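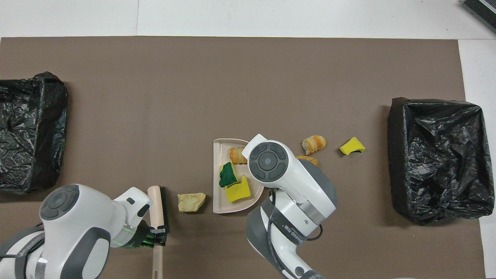
Table cleaning at the Dukon lab: the left gripper holds the brush, with a dustpan and two black bags on the mat.

Sweeping looks like a simple job until you give it to a machine with two arms. A crumb rolls away and a sponge sticks to the bristles. Florencia Vergara has worked on this problem since June, and her method, called Runosix, lets the robot learn from its own failed strokes.

The team first recorded 256 demonstrations by a human operator. After that the robot practiced alone, and each stroke that missed was kept and marked with the point where the brush lost contact. In total the model learned from 1,020 strokes. With bread and pieces of sponge mixed together, it needed 47 seconds for one table.

"We used to throw the failures away," says Vergara. Her colleague Piyumi Sikder is more careful. Soft cake still breaks under the brush, she says, and the small pieces are difficult for the cameras.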